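Workshop notebook, footwear bench
5/23/26

Spent the morning on the shoe corner. The rack has been a dumping place since March and I wanted it sorted before the Kyei order takes up the floor. Ama Korletey helped until lunch.

Started with the canvas shoes. Brushed the uppers with the soft brush, then went over the white rubber with a damp cloth and a little dish soap. The brown paste cleaner is finished as far as I'm concerned. It leaves a film along the foxing and you end up wiping twice. If anyone wants the rest of the tub, take it.

Checked the black and white lace-ups for loose stitching at the collar and the eyelet row. Pulled on the laces by hand, nothing moved. Did not take the laces out. Last time we did that we put them back in flat and uneven and Géza Jakab had to redo every pair.

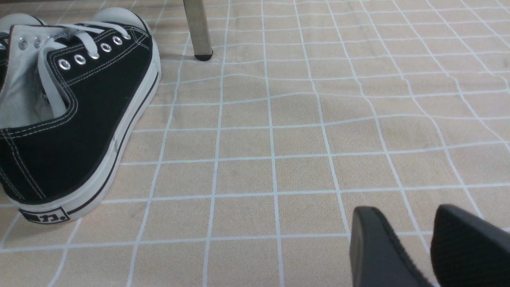

Toe caps scuff worst of all, so I did those last with a clean part of the cloth. A white eraser works on the dry marks. It does nothing for yellowing and I'm not going to try bleach again. The Zurna pair we bleached is still on the windowsill as a warning, with the sole coming up at the instep.

Next, where things go. The plan we agreed on in March was:

Top shelf: slides and sandals
Lower shelf: sneakers and anything with a heavy sole
Mat in front: canvas shoes waiting to be looked at
Cupboard: boxed pairs, labels facing out

The top shelf works. Slides are light and don't care how they sit. The lower shelf is the trouble. The rods run lengthwise and a chunky sole sits across them all right, but people lean shoes on it heel up with the toes on the floor because that's quicker. I do it too. They slide down when somebody bumps the rack. No harm done, but it's not storage.

I measured for a board to lay over the lower rods. 600 mm would leave gaps at both ends, and the next size up at Gullska has to be cut. Left it for now. Etornam Bonsu thinks there's an offcut in the back room that would do.

Books should not be kept under the rack. Grit falls through the rods onto the covers. There is a bookshelf.

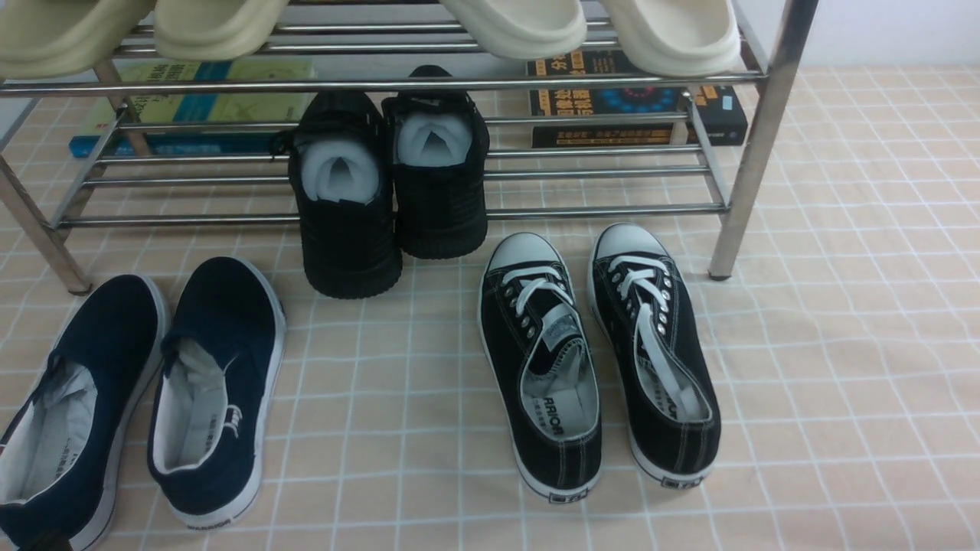
Kwesi Agyeman read this far over my shoulder and would like it written down that a board is a bad idea: air has to get up under the soles, and a shoe put away damp on solid wood will smell by Monday. He'd sooner have a strip of mesh tied on at the ends, which can be lifted off and rinsed. Ayuba Annan agrees with him about the air but says mesh will catch on ribbed soles.

Fair enough. Will try mesh first. There is a piece left over from the Breren job, 135 mm wide, and that should be enough to test under one pair. If it catches we go back to the board and drill it.

Afternoon: stuffing. Two ways in use here at the moment, foam inserts and tissue. Notes so we stop arguing --

Foam holds the shape of a high or stiff shoe and goes in and out in one move. It's too much for soft canvas. It pushes the collar out, and after a few weeks the opening stays wide.

Tissue is better for slip-ons. Crumple it first, push it well forward into the toe, stop before the heel. 4 sheets is plenty for a small size. Leave the back of the insole clear so the print can be read without pulling everything out. No newspaper, the ink comes off on the lining.
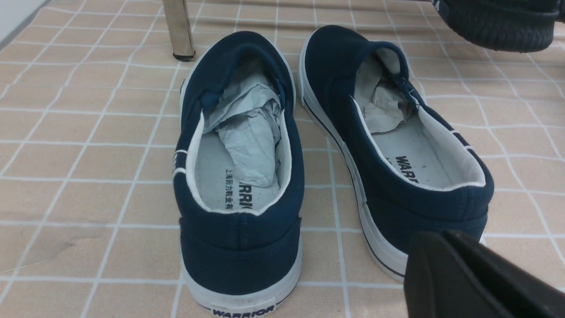

Even amounts left and right matter more than the total. A toe that's packed harder dries into a different shape and the two stop matching. When in doubt take both wads out, weigh them in your hands, and put them back.

Collar linings on slip-ons fold in where the heel gets trodden down. Smooth them out with a thumb before putting the shoes away. Don't use the iron.

To do:
Mesh test on lower shelf
Move books
Buy tissue, box of 7 packs if they still sell it that way
Ask Géza about the laces before he sees them
Look at the foot caps on the rack

Swept the mat and put the brushes to dry bristles down.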